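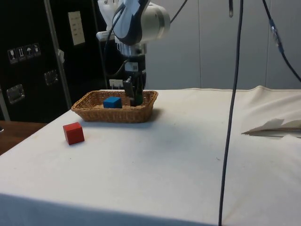 About us

Lillotus is the robotics club at Plornier School, and we meet on Sunday afternoons from 2 until 5 (with squash and biscuits somewhere in the middle, of course!). We began as a lunchtime hobby for a handful of pupils who liked taking toasters apart, and we have grown into something a good deal bigger and noisier, with members from Year 8 right up to the sixth form.

Most of our time this year goes on the basket task. The arm has to pick up simple things, cubes and a ball, and put them in a wicker basket, and if that sounds easy then do please come along and have a go. 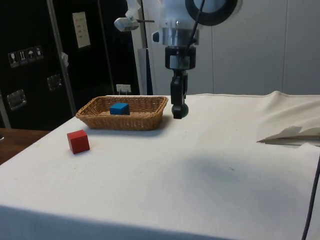
Our members write the moves themselves, try them out, argue kindly over what went wrong and try again. We keep a log of every attempt, good and bad, and the last page we filled was number 661. New members are always given the log to read first, and they usually come back laughing.

In December we take our work to the Rinderard Cup, a friendly contest between local schools, where each team shows its task and talks the judges through it.

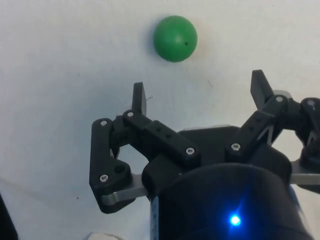
Round things are still the favourite challenge, and the ball has its own chapter in the log. You don't need to know any coding to join us, or to be good at maths. Come to the Dimitrov Room, bring a friend if you feel shy, and stay as long as you like. Parents are very welcome too.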